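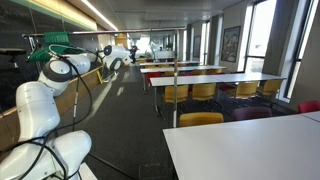

We moved into the Predham room in June, after the old place on Kleinschmidt Street was sold, and I have been meaning to write about it ever since. It is one long room on the second floor of what used to be a teachers' college. The best part for me is the blackboard. It covers most of the left wall, it is dark and big, and there is still chalk on it too faint to read. I have washed it twice and will probably wash it again before winter.

The rest of this post is about setting up a workroom on a small budget, which a couple of readers asked for after my last entry.

The floor first. It is dark grey carpet, and I did not want carpet. I priced pulling it up and putting down vinyl, and the lowest quote was a little over $2,000, so the carpet stayed. It hides dust well and shows every thread and paper scrap. I bought a used Follent upright vacuum and I run it at the end of the day, starting at the back windows and working toward the door. If I do it the other way I end up walking over what I just cleaned.

The wooden ledge along the blackboard side came with the room. It had a lot of old tape on it. Most of the tape peeled off after I warmed it with a hair dryer, and the sticky part came up with cooking oil and a rag. Then dish soap, then plain water, then a dry cloth. I did not sand it. The top is light brown and I like how it looks when the sun gets in, which is most of the day. I thought about a coat of wax and may still do that next June when we close for two weeks.

Light is the main thing to plan for in a long room with windows. The sun puts bright patches on the floor and they move. For the first week I kept shifting tables to get out of the glare and then shifting them back. What worked was leaving the tables on one side and keeping the aisle clear all the way to the back wall. The glare falls mostly on the aisle now, where it doesn't bother people who are sitting down. The ceiling light by the blackboard is long and bright, and I leave it on even in the afternoon. Without it that wall goes dim next to the windows and you can't read what you wrote.

The metal bar and its poles have turned out to be more useful than I expected. I would have liked hooks in the wall, but our lease says no new holes, and a bar gets around that. The green mesh hangs up there near one end. I like having it off the ledge, and the fringe at the bottom doesn't get stepped on.

Cords are still not sorted out. I bought a bag of 6 hook-and-loop straps and used them all the first morning. I need more. My rule at Kleinschmidt was that nothing crosses the aisle at floor level, and I am keeping that rule here. It means longer cords and more loops hanging down, and I can live with loops.

Now chalk. I went through three kinds. The dollar store kind is fine for a day and then you find it snapped in the tray. The second kind squeaked. I settled on Utia, which comes in a plain box, costs more, and wipes off with a dry felt eraser. Once a week I go over the board with a damp sponge and then a window squeegee, top to bottom, with an old towel along the base to catch the drips. Let it dry all the way before writing on it. Chalk on a damp board leaves a mark that takes a lot of scrubbing.

As for money, I have spent $700 so far, counting the vacuum, the bar, the straps, cleaning supplies and chalk. The van for moving day was separate. I still want a second trash can at the far end and some kind of shade for the back windows. The ones I looked at were either too short or had to be screwed into the window trim, and the lease rules that out too. If anyone has used tension rods on tall windows, leave a comment and tell me what width you got and whether they stayed up.

Posted 2019-08-20 in Rooms, Cleaning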